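工单标题:彩色打印暖色偏绿,浅色区域有横向条纹
提交单位:Nendolus 设计资料室
涉及设备:Lengyel 彩色激光打印机(二楼走廊)
涉及软件:Ondgate 打印队列,Tukar 色彩管理插件
优先级:中
状态:已解决,待观察

问题描述

六月换过一批耗材之后,二楼这台机器打出来的彩色稿颜色不对。浅棕、米色、肤色这几类暖色发绿,深红基本正常,黑白文字没有问题。另外在大面积浅色区域能看到横向条纹,间距比较均匀,整页从上到下都有。

同一个文件发到一楼的机器,颜色正常,也没有条纹。两台机器型号相同,用的是同一种纸。

影响范围:凡是从 Ondgate 队列发出的彩色任务都有偏色。用U盘直接在机器面板上打印,偏色轻很多,条纹还在。

已经自己试过的操作:重启打印机,重启电脑,换了一包新纸,在面板上跑了一次自动校准。没有明显变化。

希望尽快处理,下周有一批样册要出。

处理记录

一、首次回复

已收到。从描述看可能是两个问题叠在一起,偏色和条纹分开查。请先补充以下信息:
1. 面板“设备信息”页的固件版本;
2. Ondgate 客户端里该队列的“色彩”选项截图;
3. 打一张内置测试页,看条纹出现在哪几种颜色上。

二、用户补充

固件是 6.2,一楼那台也是 6.2。队列的色彩选项写的是“由 Tukar 管理”,下面的配置文件一栏是灰的,点不开,显示的名字带“旧”字。
测试页打了。青色色块有条纹,品红和黄色没有,黑色看不出来。条纹间距量了一下,约 62 毫米。

三、条纹排查

条纹只出现在青色上,且间距固定,先按青色通道的圆周件处理。对照维修手册的周期表,62 毫米对应显影辊,不对应感光鼓,也不对应定影辊。

请用户做一次交叉验证:关机,打开前盖,把青色显影组件取出,检查辊面。取出时拿两侧把手,不要碰辊面。组件离机后放在避光处,用纸盖住,超过 30 分钟不装回要放进黑色袋子。

用户反馈:辊面靠右的位置有一道细划痕,肉眼能看到,摸不出来。组件是换耗材那次一起换的,包装没有破损。

处理:申请更换青色显影组件,走保修。备件从总库调,当天下午到。

四、条纹复测

新组件装上后打测试页,青色色块均匀。连打三页浅青满版,没有再出现周期性条纹。旧组件装回原包装,贴了故障标签,放在备件柜下层,等厂家回收。

条纹部分到此结束,偏色仍在。

五、偏色排查

先排除机器本身。面板直接打印时偏色较轻,说明主要原因在队列这一侧。

步骤如下:
1. 在 Ondgate 里新建一个临时队列,色彩选项设为“由打印机管理”,发同一个文件。结果:暖色基本正常。
2. 临时队列改为“由 Tukar 管理”,配置文件选新版。结果:正常。
3. 原队列维持不动,再发一次。结果:偏绿。

原队列用的配置文件是旧耗材的。新耗材的青色浓度比旧的高,旧配置文件没有做相应压低,黄和品红叠出来的棕色里青就多了,看上去偏绿。一楼的机器没有换耗材,所以一直正常。

配置文件一栏是灰的,是因为原队列被锁定为“继承部门策略”。需要到管理端修改,用户自己改不了。

六、修改操作

管理端路径:策略 > 部门 > 资料室 > 色彩 > 输出配置。
把旧配置解除绑定,换成新版,保存后点“推送”。只点保存不推送,客户端不会更新,这一步之前在别的部门漏过一次。

推送后客户端要等一个轮询周期。着急的话可以退出 Ondgate 再进,会立即拉取。

推送完成后 28 台客户端里有 27 台显示新配置,剩下一台离线,开机后会自动更新。

还有一点:Tukar 会在本机保留转换缓存。配置换了以后,以前打过的文件再打,有可能仍然走旧缓存。需要在插件设置里点“清除转换缓存”。用户第一次复测时仍然偏绿,就是这个原因,清掉以后恢复。

七、复测

标准测试页能看出色块准不准,看不出实际图片里的过渡,所以复测又加了满幅彩图,要求同一页里有大块暖色,有冷色,还有细纹理。二楼和一楼各打一张,在同一盏灯下并排比。判断时先看暖色,浅棕的木桌面占了画面下部很大一块,只要青多一点就会发绿;再看蓝色墙面,如果为了压绿把青调得过低,蓝墙会先发紫。木纹的细线大多是横向的,靠边的地方略弯,残留的条纹容易混在里面,要拿尺子沿纸的进纸方向量间距,有固定周期的才算机器问题。 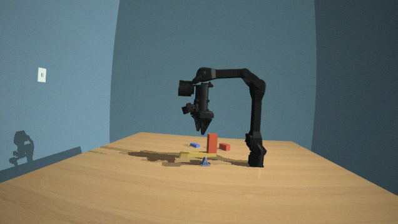
两张样张的暖色一致,蓝色看不出差别。换成光面纸再打,二楼的略深一点,在允许范围内,没有调整。

用户确认:样册的封面和内页各试打一份,可以接受。

八、遗留事项

1. 面板直接打印时仍有轻微偏色,走的是机内默认曲线,和队列无关。需要等厂家的固件更新,目前建议彩色稿一律从队列发。
2. 一楼的机器下次换耗材时,要同步更换输出配置。两台现在不能共用一个配置文件,管理端已经分成两条,名称里写了楼层。
3. 临时队列已删除。如果客户端列表里还能看到,刷新一次即可。

九、补充

用户追问:清缓存以后第一次打印明显变慢,是否正常。

回复:正常。缓存要重新生成,大图较多的文件会慢一些,同一个文件第二次就恢复了。如果每次都慢,检查一下缓存目录有没有写权限。

用户回复:第二次已经快了。

工单转为待观察,6 个工作日内没有新的反馈会自动关闭。再次出现条纹请直接在本单下回复,附测试页和量到的间距,不用另开新单。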